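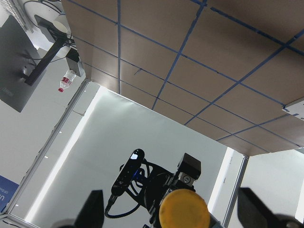
Monitor on its arm, brown panels and blue tape to the right.

Packaging notebook, December 2025

Fomell hand cream, carton and tube label, third round.

Started the morning with the two printed proofs from Trarnau. The green on the carton is darker than on the tube, same as last time. Both files have the same ink number, I checked it twice. The carton board is uncoated and drinks the ink, the tube is plastic with a gloss varnish, so the same number will never give the same green. I asked Trarnau if they can make a drawdown of a lighter green on the uncoated board only. They said yes, but after the holiday press stop.

Label copy. The client wants the word "overnight" bigger. I made it bigger on version C and now it is touching the safe zone on the left side. Tried the narrow cut of the typeface and I do not like it, the letter g closes at small size. Version D keeps the normal cut and puts "overnight" on its own line. This costs 2 mm of height, which I took from the space under the logo. Takeshi looked at it and thinks the logo is now sitting too low. Maybe he is right. I leave it until tomorrow and look again with fresh eyes.

Tube mockups. We had 22 blank tubes left from the Senis job, same diameter but the shoulder is more round. For checking the label it is fine, for client photos it is not fine. I wrapped six of them with version C and six with version D. The matte film makes small bubbles near the crimp if I start from the top. Starting from the seam and going around with the soft card is better. To remember: the film needs to rest flat one night before cutting, otherwise it curls and the seam opens.

Shelf test in the afternoon. Put the C and D tubes between the competitor products on the test shelf, lights at the store setting. From far the cream color background disappears next to the other white tubes. The green band is what I see first, then the product name, and the "overnight" line only when I come near. Takeshi Noguchi proposed to make the band wider and cut the leaf drawing in half. I made a fast paper version with a wider band and it is stronger, but the leaf becomes something like a feather. Needs a new drawing, not a crop.

Carton structure. The tuck flap on the Hyun template is too short for this board weight, it jumps open when I press the sides. Added 3 mm to the flap and made the slit lock a little deeper. Cut four by hand. Three closed well, one tore at the lock, but I think my blade was old on that one. Changed blade after. The new dieline is saved as Hyun carton rev 4, please do not use rev 3, it still has the wrong glue area.

Quantities. The first order is 2222 tubes, a strange number but this is what the client wrote and they confirmed it by mail. Cartons: minimum at Trarnau is 500, no problem. The client also asks for 340 sets in a gift sleeve. There is no design for the sleeve yet and nobody budgeted it. I wrote to the account side that we need a decision on the sleeve before I start drawing – it is two days of work at least.

Barcode. Moved to the back panel, vertical, black on cream. On the green band the scanner read it only sometimes. On cream it read every time I tried. The quiet zone on the right is tight after the move, to check with the printer.

Still open:
Lighter green for the carton, waiting for drawdown.
New leaf drawing for the wide band.
Logo height on version D.
Ingredient text in French, the client sent it as a scan and I can't copy from it. Asked for the Word file.
Order more matte film, the roll is almost finished.

Tomorrow first thing: leaf drawing, then version E with wide band and the "overnight" line from D.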